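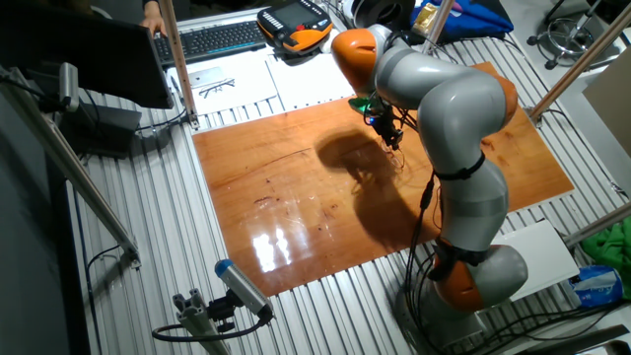
vwesterberg
Cable routing is what I'm stuck on. The arm went onto the slotted table in February and the motion side is fine, but I don't like how the cables are run. At the moment they go down the outside of the arm with one black strap around the middle of a gray segment, and the gripper wiring is exposed. I'd like to stay with straps if I can. The controller program is called Droltar, currently 1171 lines, and it has a wrist rotation limit set so nothing winds up. Is that enough, or do I need a proper dress pack?

LinneaD
Straps are fine at low speed. One is too few. I use three and leave a loop at every joint.

noel_ambrosio
Disagree. Straps slide. I had one creep down on mine and pinch a signal cable, and it took me 10 evenings to find the fault. Get a sleeve and clamps.

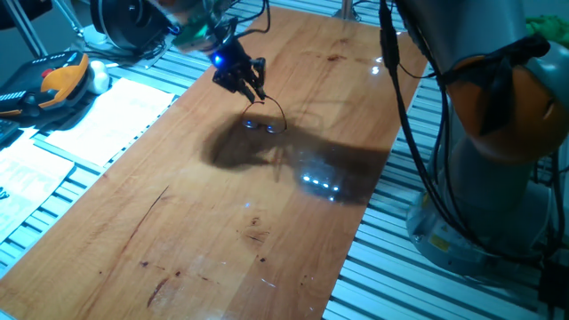 vwesterberg
The other thing is the varnished board. It's glossy and throws the ceiling lights back, and I'd like to do some vision work later. Would you sand it or cover it?

LinneaD
Scuff it with 2000 grit and see. Costs you nothing.

noel_ambrosio
2000 will barely touch the shine. Matte mat, done. You can take it off again — sanding you can't undo.

bm_lindholm
Or move the lights. We did that at the Grastmont shop and left the tabletop alone. On the cables I'm with Linnea, but put rubber under the straps so they grip.

vwesterberg
OK. Rubber and two more straps first, then a mat. Noel, which clamps did you buy?

noel_ambrosio
Lendel, the small ones. Check the inside diameter before you order, I had to send my first set back.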